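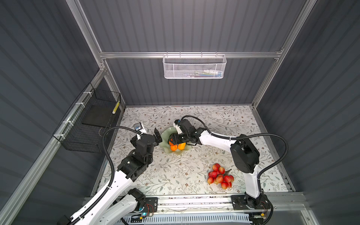
Teaching a robot to handle fruit is a lot like teaching a kid to play piano while you're holding the kid's wrists. You can feel every mistake, and most of them are yours. I spent two days at Birnska's workshop in Vevdale in August, and for most of that time I stood in front of a workcell with two white arms in it, trying to get them to be gentle. The tabletop pattern (leafy vines, little brown flowers) made me think of my aunt's kitchen, and so did the pale green glass dish with the wavy rim. Getting a black gripper down into that dish and around an orange fruit without bumping the glass took me most of a morning!

I should say how it works, at least the way it worked for me. You sit down with a pair of handles, one for each hand. Move your left hand, the left arm moves. Squeeze, and its fingers close. The software, which Birnska calls Bikix, writes down everything the arms do along with what the cameras see, and each full run gets saved as one demonstration. Later a computer chews on the whole pile and tries to come up with its own way of doing the job.

My first demonstration was terrible. I went in too fast, stopped, backed out, went in again from the other side and forgot all about my left hand, which was just hanging there next to the dish like a waiter waiting on an order. The engineer running the session watched it back with me and said, very kindly, "Well, it'll learn to hesitate." We threw that one out.

By the afternoon I'd done 10 I was allowed to keep. The whole set for the fruit task stood at 1,082, so I wouldn't say I moved the needle much, but I was weirdly proud of my little batch.

What surprised me is how much style gets into it. Everybody on the team has a way of coming in on a piece of fruit, and they can spot each other's runs on playback. One person always comes in high and drops straight down. Another sort of scoops. I'm a hoverer, apparently. The team goes back and forth on whether that's good for the robot. A mix of habits gives it more than one way out of trouble, but it can also leave the thing stuck halfway between two people's ideas.

Cherries are harder, by the way. They roll, they hide behind each other, and you have to decide whether you're going for the fruit or the stem. I went for the stem every time. Your sense of touch is gone when you work this way, so you end up staring at the fingertips and guessing, and my shoulders were up around my ears by the time we quit for the day.

On the second day I tried the other method, with the motors relaxed, where you take hold of an arm and walk it through the move yourself. I liked it a lot more. It's slow and kind of clumsy, and you need to keep your own hands out of the camera's way, but your body knows where it is. I asked why they don't do everything like that. Try it with both arms at once, they told me, so I did, and I ran out of hands in a hurry.

Karppinen, the shop across the road, does a decent bowl of soup, and that's where I ate both days, practicing very slow pinches on a bread roll.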